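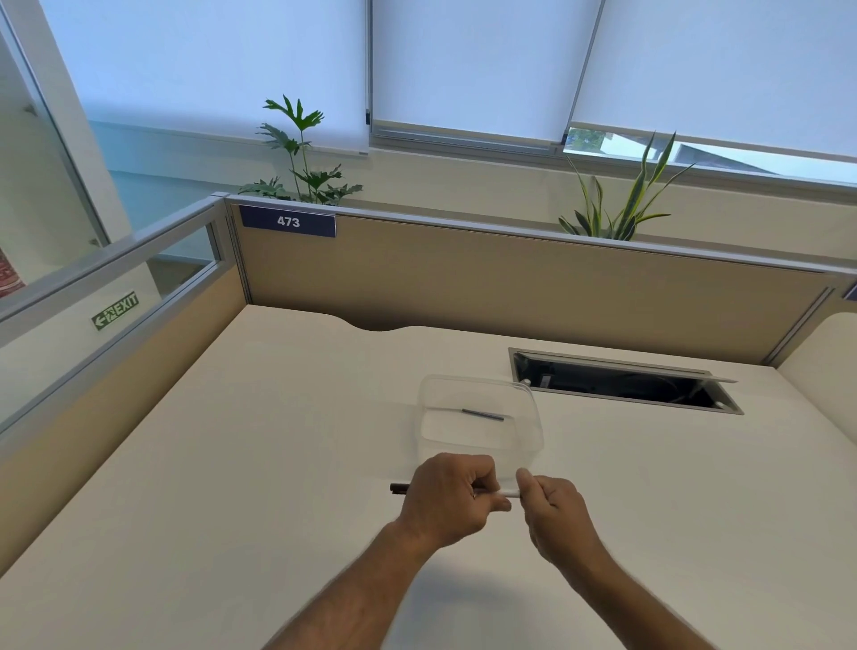
Fig. 1. Two hands, one pen-like object, one clear container with a single thin stick in the bottom. Desk otherwise clear on either side.

Workplace Organisation, Unit 4: The Desk
Handout, revised January 12, 2018

Read before the session. The Siststead reader covers the theory from page 178, and at greater length than it deserves.

4.1 Containers
An open container with no lid is the best thing you can put on a desk and also the worst. Things go in easily. So do receipts, batteries and the key to a cupboard that was scrapped in July. The one in Fig. 1 is see-through, which helps: you can tell what is in it without tipping it out. Keep to one kind of thing per container. "Miscellaneous" is a kind of thing only in the Skireck catalogue, where it has its own chapter.

4.2 Pens
Test every pen on scrap paper before it goes in. A pen that fails twice goes in the bin, including the nice one from Carbone. In last year's desk survey we emptied 230 drawers and found 795 pens, nearly all of them kept "just in case". We did not test them all – there are limits.

4.3 The cable box
Note the long slot behind the container, with its flap open. Cable boxes collect whatever rolls. Close the flap when you have finished plugging in, and check inside before reporting anything lost.

Exercise (10 minutes)
Clear your own desk down to one container. Write down what you moved and where it went. "The floor" will be marked as incomplete.

For next time: Wultora worksheet, both sides. Bring a pen that works.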